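洗濯物の投入で腕が止まったときの直し方(黒い服の「空つかみ」と扉まわりの引っかかり)

2025年2月19日
この記事は読み終わるまで16分

こんにちは。Cemsideの作業室で洗濯機への投入を担当しています。前に書いた立ち上げの手順を読んでくださった方から、「かごから服を持ち上げるところまでは行くのに、洗濯機の前で急に止まってしまう」というご相談をいただきました。お気持ち、とてもよくわかります。うちでも1月はずっとこれに悩まされていて、朝いちばんにアームが黒いシャツをぶら下げたまま固まっているのを見ては、お茶を淹れに行って気持ちを落ち着けていたものです。

今回は、その止まり方をどう見分けて、どの順番で直していったかを書いておきます。うちの構成は、アームの制御がSilura、指の部分がBesariです。ほかの組み合わせでも考え方はだいたい通じると思いますが、画面の名前や数値の呼び方は違うかもしれません。そこは読み替えてくださいね。

■ まず、止まったアームに手を出さないこと

いちばん先に書いておきたいのがこれです。服をつかんで止まっている姿はいかにも無害そうで、つい横から服を引っ張りたくなります。私もやりました。引っ張った瞬間に指の力の値が変わり、Siluraが「つかみ直し」と判断して、アームがかごのほうへすとんと下がってきたのです。幸い袖をかすめただけで済みましたが、あのときの心臓の音はいまでも覚えています。

手順は次のとおりです。

1. 非常停止を押します。画面の一時停止だけで近づかないでください。一時停止は、条件がそろうと自動で再開する設定になっていることがあります。
2. アームの状態表示が「停止」に変わったのを見届けます。
3. 服の下に手を入れて支え、それから指を手動で開きます。
4. 外した服はかごに戻さず、別の場所によけておきます。あとで同じ服で再現させるので、なくさないように。
5. ドラムの中をのぞいて、何か残っていないか確かめます。

5番は飛ばしがちです。小さめの服が一枚、ドラムの底に寝ているだけでも、記録のうえでは「投入済み」なのか「取り残し」なのか、あとからわからなくなります。うちでは中に残っている服があれば、取り出す前に必ずログに書き込むようにしました。

■ ログのどこを見るか

Siluraの記録には、停止のたびに番号がつきます。うちで多かったのは226番、「把持確認の不一致」です。指の力のほうは「つかんでいる」と言い、カメラのほうは「何も見えない」と言っていて、意見が割れている状態ですね。

1月のぶんを全部読み返したところ、226番は29件ありました。これをChantal Kennedyさんに見せたら、「止まった時刻より、その直前につかんだ服の色を並べてみて」と言われまして、素直に並べてみたのです。すると黒と濃紺がずらりと並びました。白い服の山の下から濃い色を引き出したときに、とくに集中しています。

理由がわかってみると単純な話で、指の内側が黒っぽいところへ黒い布が重なるものですから、カメラには布と指の境目が見えにくいのです。布が薄いと指の開き具合もほとんど変わりません。力の値もぎりぎり。そんなわけで、ちゃんとつかめているときも、すっぽ抜けて空のときも、同じ226番で止まっていたのでした。

見分け方としては、停止番号が226のとき、その前の指の開度の変化を見てください。持ち上げている途中で開度がじわじわ小さくなっていれば、布が滑って抜けかけています。最初から最後まで平らなら、つかめているのにカメラが見失っているほうです。この二つは直し方がまるで違うので、いっしょくたに調整しないでくださいね。私は最初、両方とも力を強くして解決しようとして、ボタンを一つ割りました。

■ 滑って抜けるほうの直し方

こちらは、つかむ位置の問題がほとんどでした。服の端を浅くつまんでいると、持ち上げてから自分の重さでずるずる落ちていきます。

・指を差し込む深さを少しずつ増やします。一度に大きく変えると、今度は下の服まで一緒につかんでしまいます。
・持ち上げの速度は、はじめの区間だけ遅くします。全体を遅くする必要はありません。
・かごの中身を押し込まないようにします。ぎゅうぎゅうに詰まっていると、下の服が引っかかって、上へ引くほど指から抜けていきます。
・指の内側の面を拭きます。糸くずや柔軟剤の膜がつくと、びっくりするほど滑ります。

最後の「拭く」は、いちばん地味で、いちばん効きました。設定を触る前に、まず拭いてみてください。お願いします。

■ カメラが見失うほうの直し方

まず、照明が手首の真上から当たっていないか見てください。洗濯機の外側は金属の仕上げのものが多いですし、丸い窓のガラスも部屋を映します。明るい照り返しが画面に入ると、カメラはそちらに明るさを合わせてしまって、黒い服はますますつぶれます。うちでは部屋の照明の向きを変えたうえで、確認の撮影を洗濯機の正面から、かごの上へ移しました。持ち上げた直後、まだ洗濯機へ向かう前に確認を済ませてしまう、ということです。

それから、確認の撮影を一回きりにしないこと。手首を少し回して4回撮り、そのうち過半数で布が見えれば「つかんでいる」と見なすようにしました。時間は延びますが、夕方に止まったアームを迎えに行く手間を思えば安いものです。

■ 扉とふちに引っかかる場合

226番の陰に隠れて、もう一つ困った止まり方がありました。服をつかんだまま開口部へ入れるとき、垂れ下がった裾が開口部のふちや扉の留め具のあたりに引っかかるのです。力の上限に達して止まるので、別の番号で出ます。

扉は、いっぱいまで開けてから始めてください。途中で止めておくと、アームの通り道に扉のガラスが入ってきます。隣に同じ型の洗濯機が並んでいる場合は、開いた扉が隣の機械の前まで出ることも計算に入れてくださいね。隣の扉まで開けてしまうと、もう逃げ場がありません。

裾の長い服は、まっすぐ入れると必ずといっていいほどふちに触ります。うちでは、開口部の手前で一度高く持ち上げ、裾がふちを越えてから奥へ進め、それから下ろす、という三段の動きに変えました。Prosserという名前の動作テンプレートに入れてあるので、同じものをお使いの方は「高さの余裕」の欄を増やすだけで済みます。

あと、床です。アームの届く範囲に電源の差し込み口やコードがある部屋では、落ちた服がコードの上にかぶさることがあります。うちでは落下を検知したら、アームに拾わせず、人を呼ぶ設定にしました。紙切れや糸くずも始める前に拾っておくと、床の落とし物の誤検知がずいぶん減ります。

■ 直ったかどうかの確かめ方

よけておいた服の出番です。止まった原因の服を、一枚だけかごに入れて試します。うまくいったら白い服を上に重ねて、もう一度。それもうまくいったら、ふだんどおりの山にして試します。いきなり山盛りで試すと、失敗したときにまた原因がわからなくなりますから、じれったくても順番どおりにどうぞ。

試しているあいだは、非常停止に手の届くところに立っていてください。椅子に座るとどうしても立ち上がるまで間が空くので、私は立っています。腰にはよくないのですけれど。

うちではこの順番で直してから、226番が出るのは一週間でおよそ一件になりました。残っているのは薄手の黒い靴下で、これは当面、手で入れています。靴下についてよい方法をご存じの方がいらしたら、ぜひ教えてください。次は、ドラムの中に残った一枚を取り出させるときの設定を書くつもりです。 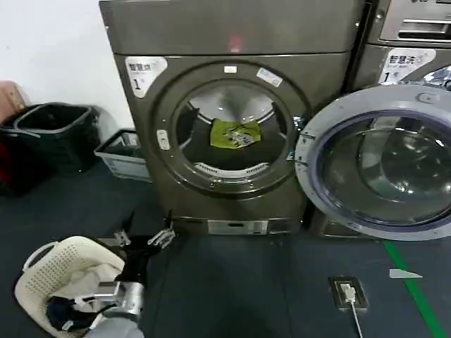
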